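Catalog > Table Coverings > Paper Rolls > Brolten 54

Print this page | E-mail this page

Brolten 54 Banquet Table Paper

Brolten 54 is a heavyweight single-use table covering supplied on a continuous roll. Roll width is 54 inches. The paper is uncoated on the underside and calendered on the face, which gives a smooth surface that lies flat under serving dishes and does not drag when trays are moved. It is intended for buffet lines, tasting counters, classroom tables and other long runs where cloth would need laundering between uses.

Roll length is 180 feet. The core has an inside diameter of 3 inches and fits the Flallthorpe wall dispenser and the Aquino floor stand. Neither is included. The paper can be cut with a utility knife or torn against the dispenser bar. Tears made by hand across the grain will wander.

Stock colors are white, slate and taupe-brown. Color is carried through the full thickness of the sheet, so cut edges match the face. Shade may vary slightly between production lots. For long tables, order all rolls together and request a single lot.
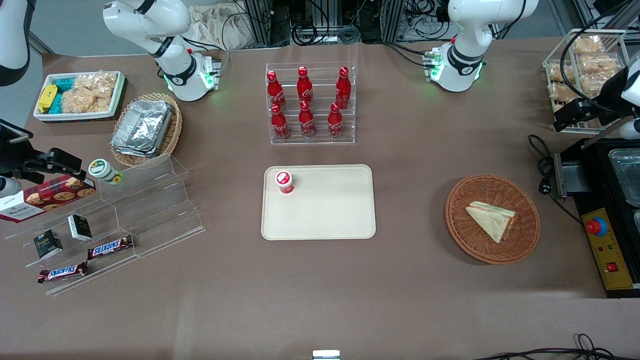
Jomar Cabanatuan wrote in to say that the paper holds a crease from the roll for the first few feet, and that he now cuts his lengths the evening before and lays them face down under a board. Elias Fakhoury in product support replied that this is normal near the core. Reverse rolling the cut length by hand will also take out most of the curl.

Installation. Wipe the table and let it dry. Allow 2 inches of overhang at each end for taping to the underside. Use low-tack tape on finished tables. Do not staple.

Limits of use. The face resists brief contact with water, oil and sauces. Standing liquid will soak through and should be blotted. The paper is not a heat barrier. Place a rated mat under hot plates, kettles and other heated appliances, and keep the sheet away from open flame.

Storage. Keep rolls upright in the sleeve, off concrete floors. Rolls stored on their side develop a flat spot.

Sold by the roll or by the case of 3. Case orders ship from the Pridalbridge warehouse. The slate color is on back order until April.

Print this page | E-mail this page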